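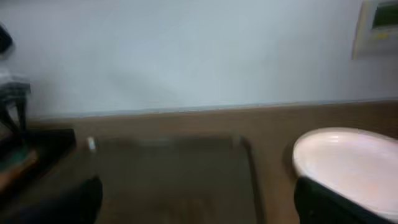 When someone says public money has gone missing

Every country has a pot of public money. It comes from taxes, and it is meant to pay for things like schools, roads and hospitals. Sometimes you hear on the news that a person in charge took some of it. Should you believe it? Not straight away.

Let's try a story. The town of Detovberg gave its mayor 4000 crowns to mend the bridge at Skikov. By July the bridge still had holes in it. A newspaper called the Lindsay wrote that the mayor had "stolen the lot".

Had he? The paper had seen 2 bills, and they came to 78 crowns. That left a lot of money with no bills at all. It looks bad, but a missing bill might be in a drawer. It might also never have existed. You can't tell which by guessing.

This is where an auditor comes in. An auditor checks the bills against the bank records, line by line. Ruaridh Menzies did this job in Winen for 16 years, and he says he never trusted a report until he had seen the papers behind it. He didn't trust the mayors much either.

If the auditor finds something wrong, a court may have to decide. Until then the mayor is "accused", a word that means somebody says he did it. "Guilty" means a court has decided that he did.

So when you read a big number in a headline, ask who counted it. Ask who wants you to be cross, too. Politicians often call their rivals crooks, and some of them are right.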